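Getting the bin cell picking again

22nd May

The bar-picking cell at Clamgate has been off since March. It got moved to make space for a new compressor line, and the robot, the controller and the bin all came across the building on separate days. I was asked to get it running again in its new corner. I kept notes in the back of my work diary and this is mostly those notes, written out so I can find them next time.

The cell is small. An orange six-axis arm picks narrow rectangular bars out of a metal bin with sloping sides and puts them in a tray for the next station. The bars are mixed up when they arrive and the arm has to take them one at a time without knocking the others into the corners. It did that well enough before the move.

Start with the bin

I used to start with the robot. Lalit Bajpai, who built the first version of this cell before he went to Skekbridge, told me to start with whatever the robot has to reach into. If the bin is not where you think it is, everything you teach afterwards is wasted.

The bin is old and the floor is worn. It doesn't sit perfectly flat on anything, so it goes on board and gets clamped to it. I had it clamped by the left side only at first. That looked solid when I pushed on it by hand. Then I had the gripper lean on the right wall during a test and the whole bin turned a little. Moving one clamp to the front corner and one to the back fixed that. I also put blue tape crosses on the board at the corner nearest the robot, so if it ever does shift I can see it at a glance without getting the gauge out.

Check the bin position with the clamps fully tightened. I measured first and tightened second and lost 2 mm doing it. On a cell like this that is enough to put a finger down on top of a bar.

The cables

Most of my time went here. The cable package came back from the move with its ties cut and everything hanging straight down off the wrist. Whoever cut them was being careful, I think. They wanted to lay the arm down flat for the forklift. But it meant working out the whole run again.

The heavy yellow cable is the stiff one and it decides where everything else goes. It wants to make a big loop. If you pull the loop tight so it looks neat, the wrist runs out of slack when it turns toward the far wall, and you hear it creak. If you leave it too long, the bottom of the loop drags on the bin. I went through several tries at this:

First try: too short. Joint five stopped with an overload halfway through a slow jog.

Second try: enough slack, but the loop swung out and touched the rim every time the arm went down into the near corner.

Third try: same length, with the tie moved up next to the top of the housing so the loop starts higher. The black cables go with it and get gathered underneath. This one I kept.

After each change I ran the wrist from limit to limit at ten percent speed with my hand near the stop button, and only then at working speed. It is dull and it takes most of an afternoon. Put a paint mark on each tie once you're happy. If a tie creeps, the mark tells you.

The loose cables on the floor side are a separate problem. They cross in front of the bin corner at the moment. They're outside the robot's path but they are in the path of my feet. Saodah Nugroho has promised me a length of floor channel from the Pangaribuan stores and they'll go in that when it turns up.

The gripper

The gripper is a Dusach two-finger unit. I took it off and cleaned it on the bench before it went back on the arm. The jaws had a film of dust and old grease on the slides, which had made the opening stroke slow on one side. Cleaned and with fresh grease it opened evenly.

Order of work, for my own use:

Isolate and vent the air before touching the fittings. There is a small amount trapped after the valve and it will make you jump.

Clean the slides with a dry brush and then a cloth. No solvent near the seals.

Grease lightly, cycle by hand, wipe off what comes out.

Check that both fingers close to the middle. I use a bar held loosely between them and watch if it gets pushed sideways.

Refit, and torque the flange screws in a cross pattern.

Re-enter the tool load. I forgot this. The controller had dropped back to a default that was 200 grams out, and the arm sagged slightly whenever I released the brakes. I spent a while looking for a mechanical cause.

Teaching the frame

With the bin fixed and the tool back on, the frame has to be taught again. Three points on the rim, then a fourth as a check. I do the origin at the back left corner, the X direction along the back rim, and the plane point on the near side. The old notes had the origin at the front. I changed it as the arm's own body blocks my view of the front right corner and I kept guessing at the touch.

For the check point I jog to a spot on the floor of the bin and compare the height with what the program thinks. The floor isn't a good reference over its whole area, with the wear and the stains, so I picked a place near one of the small round holes. It's easy to find again.

Then the wall limits. The sides slope, so a finger that is clear of the wall at the rim may not be clear of it lower down. The program has a box drawn inside the bin and the fingertips aren't allowed out of it. I made that box smaller than it used to be. It means a bar lying right against the wall sometimes gets left for the second pass, and I can live with that. The back wall has a good set of scratches along it already.

Red and green

The test bars come in two colors, red and dark green. The cell doesn't sort by color. We use the two so that we can tell which bar got moved by accident when a pick goes wrong. You lay them out, pick a red, and if a green has traveled you know the finger or the bar dragged it.

The arrangements that give trouble are the same as they always were. Two bars end to end in a line look like one long bar to the vision side, and it tries to grip at the joint. A bar standing close beside the wall leaves no room for the second finger. And bars that touch at the tips, in a sort of fan, are fine to pick only if you start from the outside one. I set all of these up by hand and ran them at half speed before letting it have a random pile.

The fix for the end-to-end case is not clever. If the measured length is longer than a bar should be, the program moves the grip point a third of the way along from one end. It picks up one bar and leaves the other, and then the other is an ordinary pick.

The long run

Once it handled the awkward layouts I let it go for more than 400 picks, topping up the bin as it went. It missed 19. I wrote each of them down. Most were bars against the left wall, inside the margin I had added myself. A few were grips that slipped at the end of the close, and those stopped after I raised the close delay a touch. One I can't explain – the arm went to the right place, closed, and came up with nothing, and I could not get it to do it again.

I've left the speed at eighty percent for now. Lalit thinks it should go up to full and he's probably right, but I'd like a couple of weeks of ordinary use before I touch it.

The fingers open over the bin, with a mixed layout of reds and greens ready on the floor:

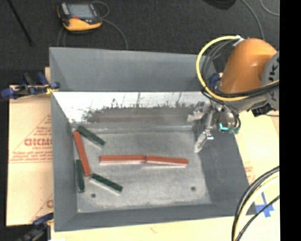 Still to do

Floor channel for the front cables, when Saodah's parcel comes.

A proper hook for the handheld. At the moment it lives on the floor behind the bin.

Copy the new frame and tool values onto the sheet inside the cabinet door. The old sheet still has the March numbers on it.

Order spare ties in the wide size. I used the last of them on the loop.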